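Search this site
Enter keywords

The Marble Years

Yasaman Dehghan has spent 18 months living with a stone she can't put a lemon on.

The stone is a kitchen counter, and it arrived in Rutley on a Tuesday in the back of a truck, standing on edge like a passenger who had paid for the seat. Dehghan had picked it out herself at the Alipour yard, walking up and down the rows with a cappuccino. The man there showed her 54 slabs. She says the first 13 looked like marble and the rest looked like decisions.

What she chose was white, with gray veins. What she got, by the end of the first week, was white with gray veins and the faint ghost of a margarita.

Marble is calcite, mostly, and calcite has no patience with acid. Lemon juice, vinegar, tomato, wine and the better sort of bathroom cleaner will all eat a dull spot into a polished top. The trade calls this etching, a pretty word for damage. A stain is something else: oil or coffee soaking down into the pores. You can sometimes draw out a stain with a paste. An etch has to be polished away, by a person with a machine and an hourly rate.

Sealer helps with the stains and does nothing for the etching, a fact that tends to come up after the check clears.

None of this has slowed anyone down. White stone has left the kitchen and gone wandering through the house, onto vanities, side tables and now desks, where at least the chief danger is a leaking pen. A marble top over warm orange-brown wood, with a four-part organizer parked toward the back, is the sort of thing people now expect to answer email at.
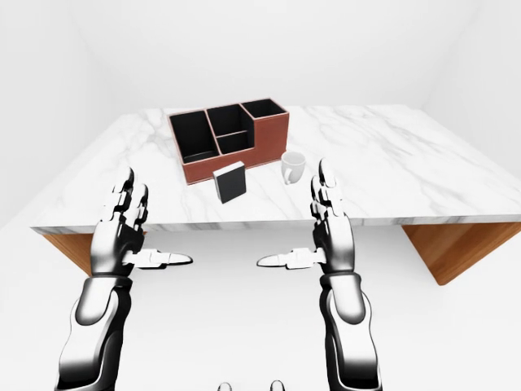

What the Italians know

Every marble salesman will tell you about Italy. In Italy, he says, there are café counters a hundred years old, etched all over, and people love them. This is true. It's also true that those people go home afterward to something laminate.

Dehghan heard the Italy speech twice. She has tried to feel it. "I look at the ring by the stove and I think, patina," she told me. "Then I think, 209 dollars a square foot."

Her neighbors went with Mendero, an engineered stone that shrugs off salad dressing and has been printed with veins of its own. Dehghan thinks it looks like a photograph of her counter. She has also noticed that they slice limes directly beside it, slowly, when she comes over.

There is a middle road. A honed finish, matte from the start, hides etches far better than a polished one. Dehghan had hers redone in May by a two-man outfit called Ikik, who taped plastic over the doorways and filled the house with a noise like a dentist working on a whale. The margarita is gone. She keeps the vinegar in the garage.

I asked whether she'd buy it again. She was wiping the counter at the time, with a soft cloth and the special soap, and she said of course, and would I mind picking up my glass.

Related stories
Butcher Block: A Love Story With Oil
Who Needs a Second Sink?
The Grout Diaries
My Week Without a Backsplash

Contact us | Copyright, all rights reserved | Back to top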